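Robot Software II: Perception, Control and Planning
Notes for Unit 9: From hand-held demonstrations to a policy that runs
Posted February 18, 2026

Welcome back, everybody. Last time we left off in the middle of time alignment, and I promised I would start there again, so let's do that before we get anywhere near training. Please have your copy of the Medberg logging tools open while you read, as a good half of what follows makes more sense when you can poke at the files yourself.

Recall that a demonstration, as far as our software is concerned, is a bundle of streams. Each gripper gives us its own video, its own pose track and its own finger opening, and each of those arrives on its own clock. The streams look as if they belong together when you play them back, and it is very tempting to believe your eyes and move on (I did this for most of a September, and I would like that month back). A lag of 28 milliseconds between the pose track and the finger opening is invisible in playback, and yet it is plenty to teach a policy to open its fingers a little early, every single time.

Our running task for this unit is tidying: pick up a piece of crumpled paper, carry it to the bin, let go. It is a lovely task for teaching because the release matters so much more than the path. You can wander on the way to the bin all you like, but the fingers must open over the opening and nowhere else. 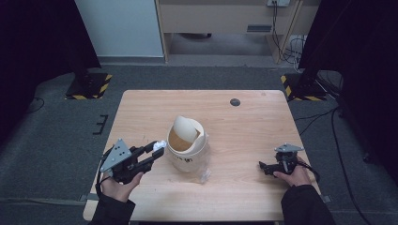
Georgiou wanted to know why we bother recording the second gripper through the whole episode when all the carrying is done by one. Couldn't we drop that stream and train a smaller model?

I think it's a fair thing to ask, and for this one task you could very likely get away with it. My reason for keeping it is that an idle arm still has to be told to be idle. If the policy never sees what the other arm does during a release, the planner is left to fill in something, and its something may well be a reach straight across the path of the first arm. So we keep both action vectors, and we let the model learn that holding still is a perfectly good action. You are welcome to try it the other way in the lab and tell me what you find!

Now, on to segmentation. Our course set holds 3,390 episodes as recorded. After the alignment check, 3,057 of them are left, and those are the ones you will find in the shared folder. Please don't go hunting for the rest; they failed on timestamps, and no amount of cleverness downstream will bring them back. Each surviving episode is cut into approach, grasp, carry and release, and the cuts are made from the finger opening and the speed of the pose track together. Using the opening alone sounds simpler, but people fidget with the trigger while they think, and you end up with tiny phantom grasps all over the place.

Two settings in the segmenter deserve your attention. The first is min_hold, the shortest stretch of closed fingers that will count as a grasp. The second is settle_speed, the speed below which we say a gripper has stopped. Start with the defaults, look at ten or so episodes by hand, and only then start turning knobs.

Perception is where most of you will spend your week, so let me say a bit about what the view from the gripper gives us. It is close to the work, it moves with the fingers, and the fingers themselves stay in nearly the same pixels from start to finish. That last property is worth a great deal. We use the fingertips as a fixed reference when we check calibration, and we also mask them out when we compute optical flow, or else the flow estimate gets dragged toward zero by two big shapes that never seem to go anywhere.

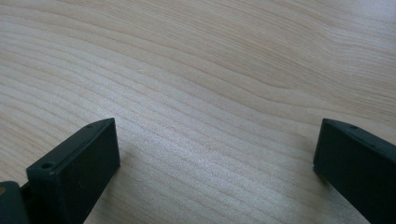

Flow on a pale, shiny tabletop is a subject of its own. The feature tracker in Jandcombe likes corners, and wood grain gives it long soft lines, so it will happily slide along a line and report motion that didn't happen. Glare is worse, because a reflection shifts as the camera shifts and the tracker takes it for a real surface point. Turn on the consistency test (track forward, track back, throw away anything that doesn't come home), and expect to lose a fair share of your points. That's fine. A few good points beat a cloud of bad ones, and the pose filter weighs them accordingly.

For the control side, we send targets to the arms through Drivetex, in short chunks. Run the first part of each chunk, ask the policy again, and blend the overlap. If your motion looks jerky, check the blend before you blame the network.

For next time:

Run the alignment check on any 2 episodes and plot the offset for each stream.

Segment the same episodes with the default settings, then with min_hold doubled, and write a short paragraph on what changed.

Read the section on action chunking in the course reader, up to the part about delay. Bring your questions, even the half-formed ones, and we'll pick up from there.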